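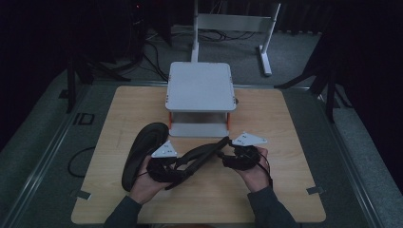 *Conjunto de correas con placas marcadoras blancas, sostenido con ambas manos sobre un tablero de madera.*

**Dratanen** es un entorno de software para la sincronización, el calibrado y la reproducción de demostraciones de manipulación bimanual. Lo mantiene el laboratorio Kuusisto, con sede en Trerby, y su versión vigente se publicó en octubre de 2025. La arquitectura fue definida por la ingeniera Hayley Bickerstaff, autora también del formato de registro Esow, en el que se almacenan las trayectorias.

## Arquitectura

El sistema consta de 4 módulos: adquisición, estimación de pose, segmentación y planificación. El módulo de adquisición asigna a cada muestra una marca temporal común y admite flujos de pose de hasta 500 Hz e imágenes a 30 Hz. La estimación de pose emplea un filtro de Kalman extendido sobre el grupo SE(3), que interpola las oclusiones breves y descarta las prolongadas.
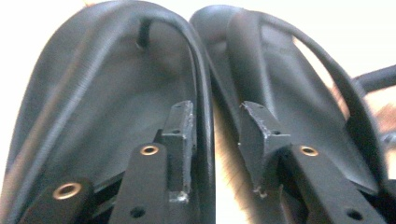 **¿Cómo se trata la deformación de los dedos flexibles en la planificación?**
El planificador los representa mediante un modelo de rigidez reducida, cuyos parámetros se ajustan con los datos de contacto registrados, y amplía el margen de colisión en la fase de cierre.

## Formato Esow

Cada archivo contiene una cabecera con las transformaciones de calibrado y una secuencia de bloques comprimidos de 65 muestras. Las versiones anteriores a marzo carecen de suma de verificación por bloque y deben convertirse antes de su reproducción.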